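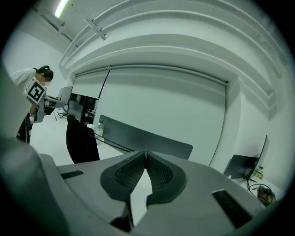

Unser Arbeitsraum im zweiten Obergeschoss, mit Leinwand, Monitoren und Kabeln.

Mitarbeit im Raumdienst gesucht (Teilzeit, 50 %)

Hodine vermietet Arbeitsräume an Leute, die Bildschirme mitbringen. Aufgeräumt wird bei uns nach dem Prinzip Hoffnung, und das hat sich über die Jahre als ausbaufähig erwiesen. Zum Dezember suchen wir deshalb jemanden, der Raum 204 und seine Nachbarn in einem Zustand hält, in dem man eine Tischplatte als Tischplatte erkennt.

Was zu tun ist

Morgens Tische abwischen, auch den langen dunkelgrauen, auf dem man jeden Fingerabdruck sieht. Stühle dorthin zurückstellen, wo laut Plan Stühle stehen. Wasserflaschen und Becher einsammeln, möglichst bevor jemand eine Beziehung zu ihnen aufbaut. Jacken, die über Lehnen hängen geblieben sind, kommen an die Garderobe im Flur, nach einer Woche in die Fundkiste.

Der größere Teil der Stelle heißt Kabel. Sie liegen auf den Tischen, sie hängen von den Tischen, und unter den Schreibtischen haben sie eine eigene Siedlung gegründet. Wir haben über 256 Stück im Bestandsbuch, die meisten schwarz, die wenigsten beschriftet. Du sortierst, wickelst, beschriftest und darfst aussondern. Kabelbinder und Klettband stellen wir in jeder gewünschten Menge. Ein Etikettendrucker von Demov ist vorhanden und druckt, wenn man ihn nicht drängt.

Dazu kommen Monitore umstellen und anschließen, die Leinwand herunterlassen und wieder hochfahren, kleine Bestellungen bei Grosov aufgeben und den Schlüsselkasten führen.

Was du mitbringst

Eine Ausbildung ist nicht nötig. Du solltest ein HDMI-Kabel von einem DisplayPort-Kabel unterscheiden können, auch im Halbdunkel unter einem Tisch, und keine Scheu haben, dort gelegentlich auf Knien zu arbeiten. Deutsch reicht für Absprachen mit den Mietern, Englisch hilft. Wer jeden schiefen Bildschirm persönlich nimmt, ist richtig. Wer deswegen laut wird, eher nicht: Während der Belegung wird hier gearbeitet, und das soll so bleiben.

Was wir bieten

Eine unbefristete Stelle, Arbeitsbeginn um 7 Uhr, Feierabend vor dem Mittagstief. Sonntag ist frei, die übrigen Tage teilen wir im Team auf. Das Mittagessen im Ông nebenan geht zur Hälfte auf uns, die Frühlingsrollen zählen als Mittagessen. Der Kaffee im Haus ist kostenlos und schmeckt entsprechend.

Bewerbung

Ein kurzes Schreiben und ein Lebenslauf genügen, zusammen höchstens 2 Seiten. Ein Foto brauchen wir nicht. Über ein Foto deiner Kabelschublade zu Hause würden wir uns freuen, in jedem Zustand. Abgabe per E-Mail oder im Briefkasten am Eingang, Stichwort »Raumdienst«. Zum Kennenlernen laden wir für einen Vormittag ein, der Probevormittag wird bezahlt.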